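Weaving at Home and Weaving for Sale: Plevach Cloth and the People Who Use It

Project report, second year, Textiles and Society

Introduction

I grew up in a house where nothing made of cloth was ever thrown away, so when we were asked to choose a material and follow it through other people's lives, I knew fairly quickly that I would end up writing about plain woven fabric. By plain I mean the quiet sort, the greys and oatmeals that cover chairs and benches and that most of us sit on for years without once looking at them properly (I certainly hadn't).

The cloth I settled on is known locally as Plevach, after the village where it was first made. It is a wool and linen mix, fairly coarse, woven in a simple over-and-under pattern. My grandmother had a length of it over the back of her settee, and I have it now on my bed in halls, so I can't pretend to be an impartial observer.

How I went about it

I began in October by writing to two workshops. Andent is the bigger of them and sells mostly to furniture makers. Pandudico is tiny by comparison, with 6 looms in what used to be a dairy, and sells at markets and to anyone who knocks. Both were kinder to me than I had any right to expect, and I came home from each visit with my pockets full of offcuts. I also sent a questionnaire to 300 households in the valley, and got back nearly half, many with long letters tucked inside, which I loved reading and which made the sorting take far longer than I had planned.

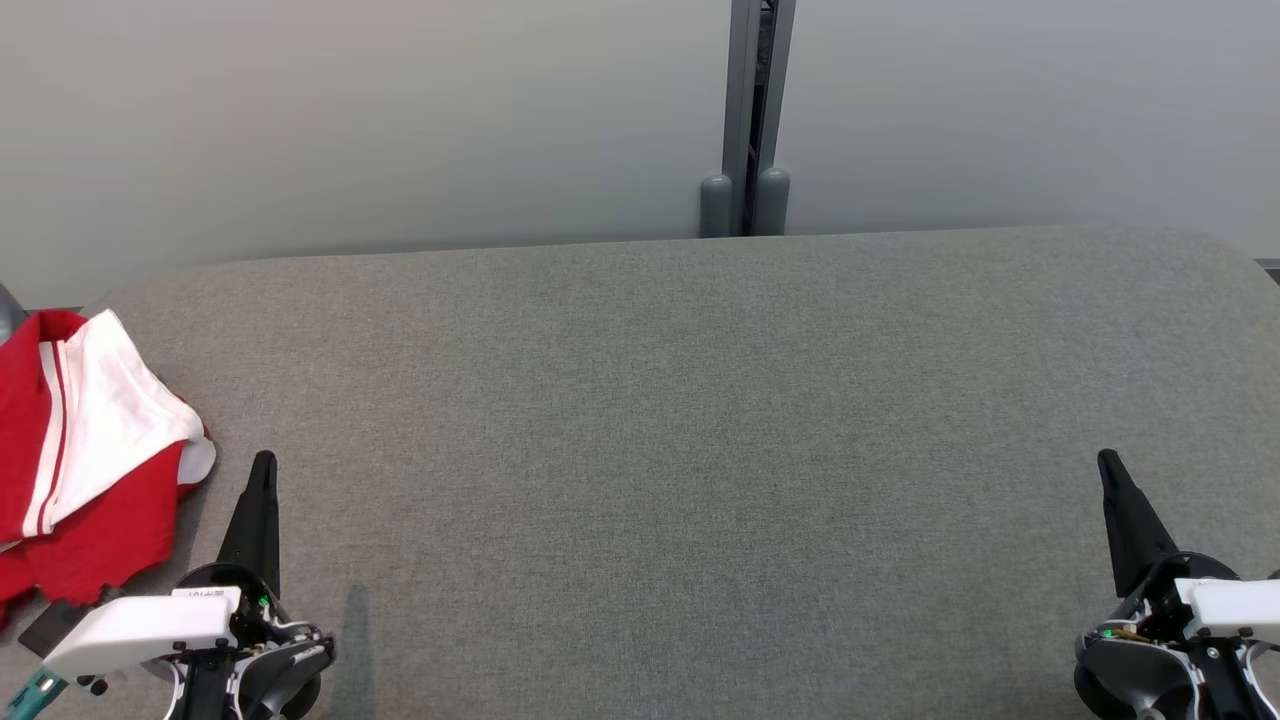
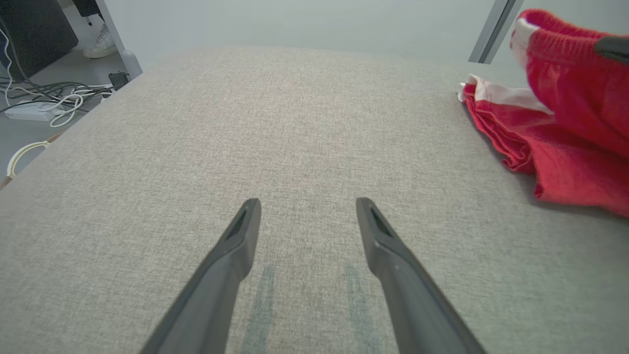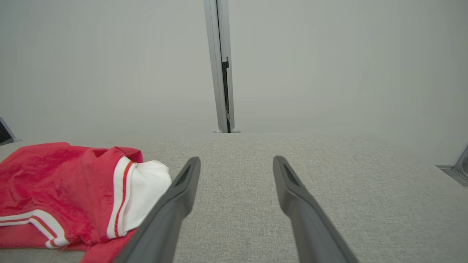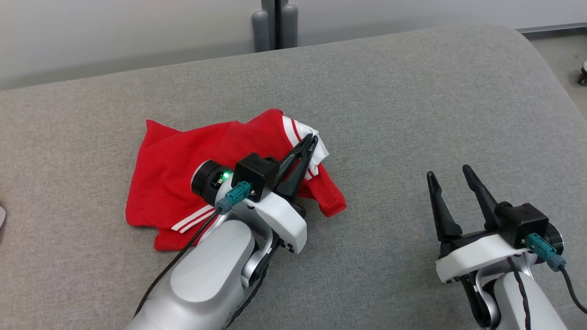
Grey woven fabric appears in all four pictures.

Text by Zsófia Gulyás
27 Jan 2019

What the weavers told me

Aldo Melis has been at Pandudico for most of his working life, and he let me sit beside him for two whole afternoons, which can't have been very restful for him. He learned from an aunt, who would unpick his mistakes while he was at dinner and leave the loose yarn on his chair without a word. He says he can still hear when a row has gone wrong before he sees it. I tried to listen for it too, and heard only a great deal of clattering!

He was very patient on the matter of colour. The greys are mixed before spinning, dark fleece and light fleece carded together, and this gives the finished cloth its speckle. A dyed grey looks flatter to him, and he doesn't much like it, though he admits that customers rarely ask. Andent does use dyed yarn for its larger orders, so that a chair bought this year will match one bought next year, and I do see the sense in that as well.

What the households told me

Most people who wrote back had at least one piece of Plevach cloth in the house, and a good many had been given it. The commonest uses were chair covers, blankets and cushions, followed by a long tail of things I would never have guessed, such as a curtain for a pantry, a cover for an accordion and the lining of a dog's bed. One family had a roll from Dal Bello, a shop that closed before I was born, still in its paper and waiting for a good enough reason to be cut.

Mending came up again and again. Older people tended to darn in a matching yarn and were rather proud when I couldn't have found the place, while several of the younger ones chose a bright thread on purpose. I had expected the two groups to disapprove of each other, but the letters were full of grandchildren being taught at kitchen tables.

Difficulties

My questions about price were badly worded, as some people answered for the metre and others for the finished article, so I have left those answers out. I would also have liked more replies from the flats near the station, where I suspect there is less inherited cloth and where the story may be quite different. If I carry on with this next year, I shall start there, and I shall knock on doors instead of posting envelopes.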